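3.2 Arrival and departure times

Participants traveled to the Pornell march by chartered bus or on their own. Of the 94 who completed the trip diary, 42 used the bus. Departure was set for 6:30 a.m. from the Utau lot, with a rest stop at Fistier. Diaries were filled in on the day of travel; entries written later were coded separately and left out of the main comparison.
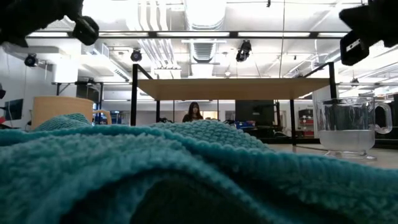
Bus riders reported shorter waits at the assembly point than those who came alone. The difference held when the 2 diaries with missing arrival times were removed. Meals before the march were recorded as shared, separate or none, following the scheme in Forsyth's earlier work on group day trips. Shared meals were more frequent among riders who had met before the trip. Weather was mild and was not entered as a variable.

Figure 2. Wood tabletop with a black wire-frame stand and an orange translucent cup held by the left arm's gripper.
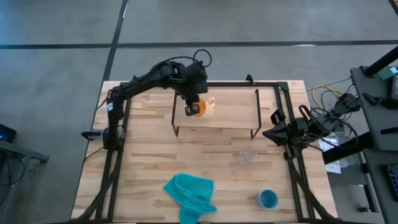 3.3 Coding of diary entries

Blair Forsyth coded all entries by hand. A second coder at MacBrayne read 80 of them, and disagreements were settled by discussion.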